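4.2 Recruitment at home workshops

Callmont sells its craft kits through demonstrators, who are encouraged to regard every guest as a future colleague and every future colleague as a customer. Of the 199 demonstrators who answered our July survey, most had joined to get the discount. The starter kit was, by common consent, lovely.
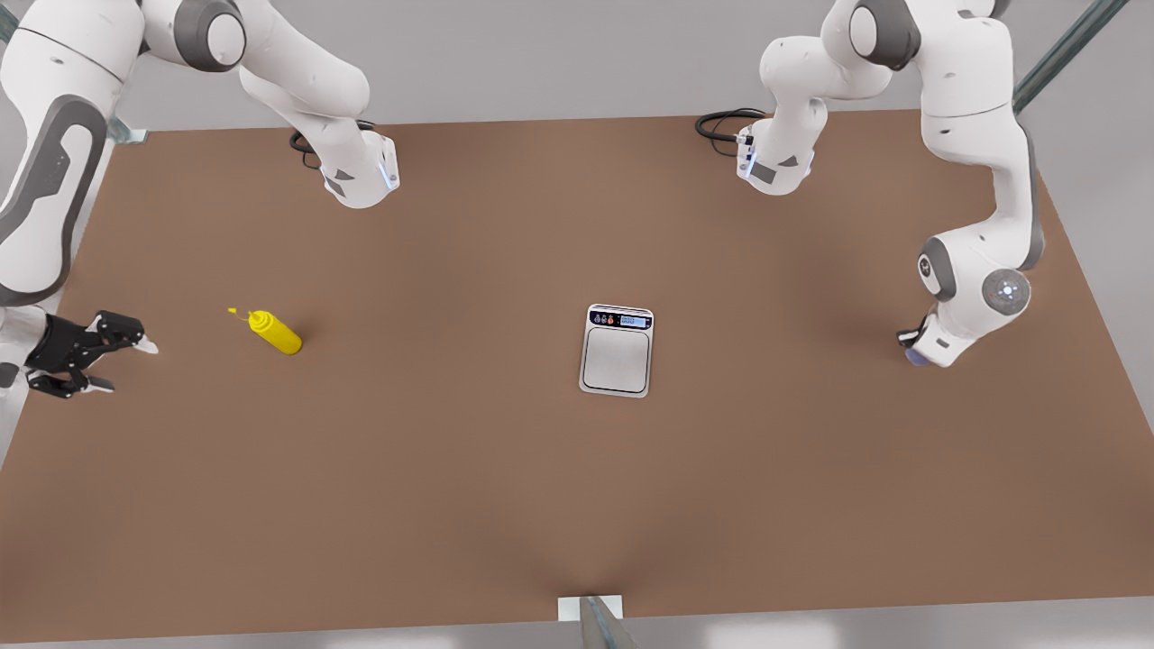
Figure 2. Tabletop with two robot arms, squeeze bottle and scale (simulation).

Income was a more delicate topic. Respondents who could name their top-selling stamp set without a pause became vague when asked what they had cleared after supplies. Tanguy and Dobre met the same vagueness among Busta sellers and politely called it "optimism."

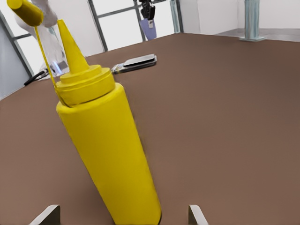
Vol. 2, p. 30

Leaving was rarely announced. Demonstrators simply stopped hosting, and kept the ink.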